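Small waste bins: how I keep them clean, quiet and without smell
Abenezer Demissie
10/17/19

Many readers wrote to me after my page about the kitchen cupboards, and most of the letters asked the same thing: what to do with the little bin that stands on the worktop or the table. I have used one for several years, first in our flat in Sisay Street and now in the house in Velldale, and I made all the mistakes with it. I write down what works for us. If you do it in another way and you are satisfied, please keep your way.

Which bin to choose

I prefer a bin with straight sides and rounded corners inside. A round bin looks nice, but it wastes the space against the wall. In a square bin with sharp corners the dirt collects where the cloth cannot reach. Look inside before you pay and put your finger in the corner. If the finger goes in smoothly, the cloth will also go.

It helps when the body is a little narrower at the bottom than at the top. Then the bag slides out easily. With my first bin, a Hoditz, the sides were completely straight and every full bag got stuck halfway and tore.

A lid on a hinge is better for a table than a loose one. The loose lid must be put down somewhere, and always it is put down with the dirty side on the cloth. My wife counted this as my fault.

The weekly wash

I do it on Saturday morning before the shopping, when the bin has the least in it.

Take out the bag and tie it. Shake the crumbs over the outdoor bin. Then fill the small bin to one third with warm water and a few drops of washing-up liquid, and leave it for the time of one cup of tea. Do not use boiling water, the plastic can lose its shape and then the lid will never close well again.

Wash the inside with a soft cloth. The rough green side of a sponge makes small scratches and in these scratches the smell stays. I learned this with the Hoditz also. 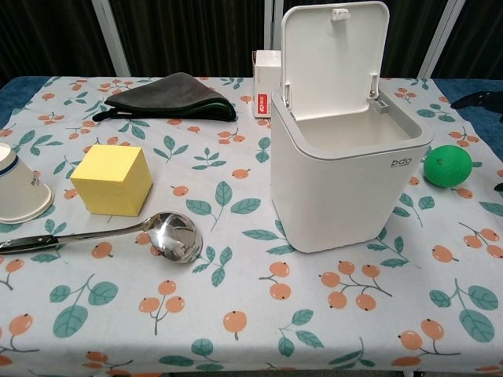 The lid needs more attention than the body. Everybody wipes the top of it, where the guests look, but the steam from tea bags and fruit peel goes up and settles on the underside. Open the lid fully and wipe it from the hinge towards the latch. If there is a raised border, go along it with the corner of the cloth folded over your nail.

For the hinges I use an old toothbrush, quite dry, and after that a cotton bud with a little vinegar. Be careful when a hinge has a metal pin. Dry it well, or it will leave a brown mark on the plastic which is very difficult to remove. A latch you can clean with the same toothbrush. Press it a few times afterwards to see that it moves freely.

Rinse with cold water, turn the bin upside down on the draining board and leave the lid hanging open. Put a new bag only when the inside is fully dry. A bag on a wet wall sticks, and under it you get the black spots.

If the smell does not go

Sprinkle two spoons of bicarbonate of soda on the bottom, add a little water to make a paste, and leave it overnight. In the morning rinse it out. For an onion smell you may need to do it twice. I do not recommend perfume or scented bags. After some days you have the onion and the lavender together.

In December, when we eat many oranges, I put dry peel on the bottom under the bag. It must be truly dry, from the radiator, or it goes mouldy.

If the bin stands on a tablecloth

Put the bin on the cloth only when its bottom is dry. A damp bottom leaves a square ring, and on a light cloth with a printed pattern the ring is seen more than you expect. If you have it already, soak the place in cool water with a little soap before the machine, and do not iron it until the mark is gone, because the heat makes it stay.

A bin can also pull the cloth into creases each time somebody moves it. Lift it with two hands, do not push. My neighbour puts four small felt pads under hers. I tried them, but they drink the water when I wash the bin, so I took them off.

Coffee grounds are the worst thing for a light cloth. I wrap them in a piece of newspaper before they go in.

Bags

You do not need special bags. I bought once a box of the Bedik ones, which cost 3 times as much as the ordinary kind, and they were neither stronger nor better in size. Measure around the rim with a string and choose the bag a little wider than that. Fold the edge over the rim and press out the air with your hand, otherwise the bag stands up like a balloon and the lid does not shut.

Keep the roll near the bin, in a drawer or a small box. When it is in another room, people throw things into the bare bin and say they will put the bag later.

Next time I will write about the drain in the shower, which several of you asked for.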